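We use cookies to remember your preferences and count visits. Accept | Manage settings

The Fruit Table: A Morning With Saron Araya

She packs fruit boxes for half of Wimstead from her own dining table, and she'd like you to stop refrigerating your tomatoes
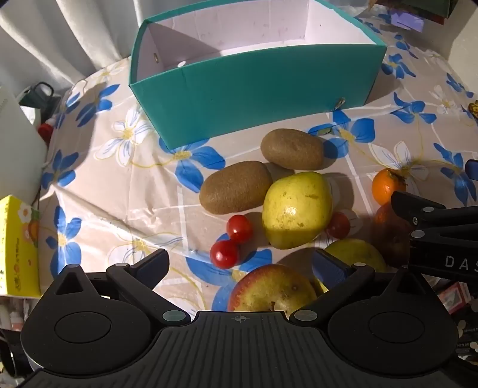

Kiwis, tomatoes and a teal box on the flowered cloth.

I got to Saron Araya's house at twenty to eight on a Thursday, which I thought was early. She'd already been up for three hours and had eaten what she calls her second breakfast (toast, the heel of a loaf, standing up). "You can sit, but not there," she told me, and moved a stack of paper bags off a chair.

If you live anywhere near Wimstead you've probably seen one of her boxes on a porch. She started Bogale, named for her grandmother's side of the family, the winter she left her job in the billing office at Giltard. The plan was to do it until spring. Last year she packed 2311 boxes, and she still does most of them right here, in a room that gets so much sun in the morning that she has to work with one eye on the clock.

"People ask why I don't rent a unit," she said. "I looked at one out in Clulum. It was 1300 a month and it had no windows! I can't judge a kiwi under a tube light. I just can't."

So how do you judge a kiwi? She handed me one and made me press near the end with my thumb, gently, then gave me another and asked which I'd eat today. I got it wrong. "Everybody squeezes the middle," she said. "The middle will lie to you for days."

The tablecloth was the first thing I'd noticed when I walked in, a pale pinky-beige one with blue and white flowers all over it. I assumed it was there to look nice. Saron says it's mostly there because round things roll, and they roll a lot less on cloth. She tried a rubber mat once and hated the smell. She washes the cloth every other night and irons it, too, while listening to ball games on the radio.

Everything comes out onto it before anything goes in a box. That's her one big rule. She wants to see the whole lot together, the yellow-green ones beside the brown ones beside the red ones, and then she starts building. "If I pack straight from the crate, I pack boring," she said. "You grab what's on top. Out here I look at it and think, okay, that one's a little orange thing and it needs to sit by something dark."

The teal box is her favorite and she won't sell it. It's long and rectangular, pale inside, with little metal fittings, and she uses it for trying out arrangements. She found it at a church rummage sale, under a pile of curtains, and she's been hunting for a second one ever since. (If you have one in your attic, she told me to tell you she pays cash.)

I asked about spots and scars, because I'm a person who puts back the apple with a mark on it. She gave me a look. "A speckle is nothing. A scar that's dry and closed is nothing, a branch rubbed it in the wind. What I'm scared of is soft. Soft I put in my own kitchen and we have crumble." Her kids, she says, are extremely tired of crumble.

And the tomatoes? They go in with the fruit, always a few cherry ones, and yes, she gets emails. In December, when she had 371 boxes to get out in one week, a customer wrote to say there had been a mistake and there was salad in her gift. Saron wrote back that a tomato is a fruit and that she should eat them first, at room temperature, with nothing on them. The customer reordered. "With extra tomatoes," Saron said, and slapped the table so hard that I reached out to catch something.

We talked for longer than I'd planned. She told me about the summer the plums all arrived split, and about her first delivery car, which had no reverse. She's thinking of adding a small box for people who live alone, four or five pieces, and she's stuck on what to charge for it. Her sister says one price, her accountant says another. She wanted to know what I'd pay, and when I told her she wrote it down on a paper bag.

Then the doorbell went, and it was the pears.

Contact us | Copyright Wimstead Table Talk | Back to top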